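The second life of a front-room bakery

When I get to Clelance the bread is already out, and I am handed a slice before I have my coat off. It is a Wednesday, a little after seven in the morning, and the windows are fogged up so badly that people outside keep wiping at the glass with a sleeve to see whether there's any rye left. There is, for now. The woman who runs the place asked me to leave her name out of this ("everyone who needs it has it," she told me, laughing), so I'll simply call her the baker, and I hope she'll forgive me for how grand that sounds.

Clelance began in the front room of a rented house at the bottom of Suliddale Street, with a home oven that took two loaves at a time. She would bake all night on Fridays and sell from the porch on Saturday, and by lunch she was asleep on the sofa with her shoes on.

"I did that for two years," she said, pouring me a coffee I hadn't asked for but was very glad to have. "I don't recommend it to anybody. My neighbors were saints. The whole block smelled of toast at four in the morning, and one man across the way told me he'd gained 15 pounds and he was sending me the bill."

I asked her what she baked in those days, and that set her off, and I let her go because she is a lovely person to listen to. There was a plain country loaf, which she still makes and which still outsells everything else. There was a walnut one that never came out the same way twice. And there was the Quiambao, a soft, slightly sweet milk bread she named after the apartment building where she grew up, baked in a lidded tin so it comes out square.

"My mother made it in a coffee can," she said. "She'd cut it in rounds. I tried cans for a while, but you can't find the right ones anymore, they all have that plastic lining. So it's square now, and she tells me every single time that it should be round."

The move to the present shop came after the oven door fell off. She tells this story with great pleasure. She had dough for 12 loaves rising on every flat surface in the house, including the top of the dryer, and the hinge simply gave up. She propped the door shut with a kitchen chair and a bag of potting soil and finished the bake that way, and on Monday she went to look at a lease.

It wasn't an easy first winter. Rent was one thing, flour was another, and she hadn't thought at all about how a shop needs somebody in it even when nothing is selling. November was the worst. She remembers whole afternoons of standing at the counter folding paper bags, unfolding them, and folding them again.

"I cried into a bucket of starter," she said. "It did fine. Starter doesn't care."

What turned things around, in her view, was the slow loaf. She had been rushing her dough to fit a shopkeeper's hours, and the bread had gone a little dull, and she knew it. So she cut the menu in half, bought a secondhand fridge from a closing restaurant called Resteo, and started letting everything rest overnight in the cold. The crust got darker and the inside got that faint sourness people drive across town for. She also got to sleep, which I suspect helped the bread as much as anything.

I wondered whether customers had minded the darker crust. Oh, they minded! For weeks people brought loaves back and told her, very kindly, that they were burned. She'd cut one open at the counter, butter it, and hand it over, and most of them left with two.
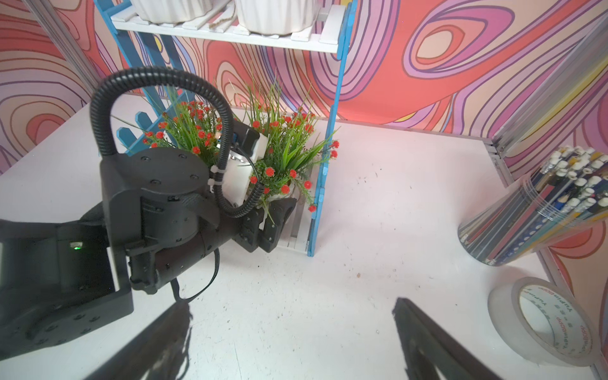
Marisela, waiting by the register with her gloves still on, put in that she had been one of those people, that she'd marched in here quite cross about her crust, and that she now asks for the darkest one on the rack and gets annoyed if somebody has beaten her to it. Her only complaint these days is that the Quiambao sells out before nine.

"She's right, it does," said the baker. "I could make more. But then I'd need another set of tins, and somewhere to put them, and before you know it I'm back to dough on the dryer."

I asked about the future, as you're supposed to, and she made a face. More than 9 people have suggested a second shop to her, and one of them had gone as far as finding the building. She went to see it to be polite. It was very nice, with good light and a proper loading door, and she came home and took a nap and didn't call back. What she'd really like is to teach a small class on Sunday evenings, with a few people around the table and everybody going home with a jar of starter and dough in their hair.

By the time we'd finished talking the rye was gone, and so was most of the walnut. She wrapped the end of a country loaf for me and wouldn't take money for it. "Don't put it in the fridge," she called after me. "Cut side down on the board, and leave it alone!"

I ate it in the car, mostly, with no butter, before I was past the end of Suliddale Street.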